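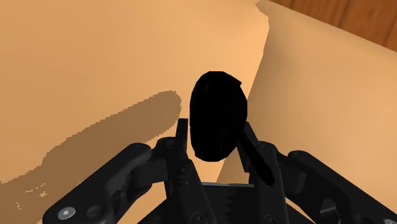 When do the new water rates for the Gurkgate allotments start? They start with the November bill, at 42 dollars a plot for the season.

Gurkgate Garden Association
Minutes of the general meeting

Present: Idun Lindqvist (chair), Eskil Eklund, Folke Myklebust, Sofia Teixeira, Idun Boström (minutes), and plot holders as signed in.

The meeting opened at 7:05 p.m. Minutes of the last meeting were approved with one correction: the hose bib by the north gate was replaced by Eskil, not by the city.

1. Water
Sofia went over the bills. The association used 777 units over the summer, almost all of it in the two dry months. The flat rate of 42 dollars was moved by Folke, seconded by Sofia, and carried. Plot holders with a rain barrel asked for a discount. No decision; Sofia will bring figures next time.

2. Fence on the Grikasari side
Eskil got two quotes for the stretch along Grikasari Lane. The lower one covers 80 feet of wire fence and one gate. It leaves out hauling away the old posts. Folke offered his trailer for that. Agreed to accept the lower quote, with the work to be done before the ground freezes.

3. Compost
The middle bay is full again and has plastic pots in it. Idun L. will put up a new sign. A plot holder asked if diseased tomato plants can go in the bays. They can't — bag them and take them home.

4. Shed
The lock sticks. Eskil will oil it and replace it if that doesn't help. The long-handled loppers are still missing. Whoever has them should return them to the hook inside the door.

5. Plant sale
Last spring's sale brought in 200 dollars after costs. Sofia would like to hold it a week later so the peppers are farther along. Folke was against this, as it would run into the school fair. Left open.

6. Other business
Plot 14 is being given up. Idun B. will write to the next name on the waiting list.
The path by the lower plots floods after heavy rain. Wood chips were suggested, also a drain. Eskil and Folke will look at it together.

The meeting closed at 8:40 p.m. Water shutoff is set for the second half of November — please empty your hoses before then.

Minutes taken by Idun Boström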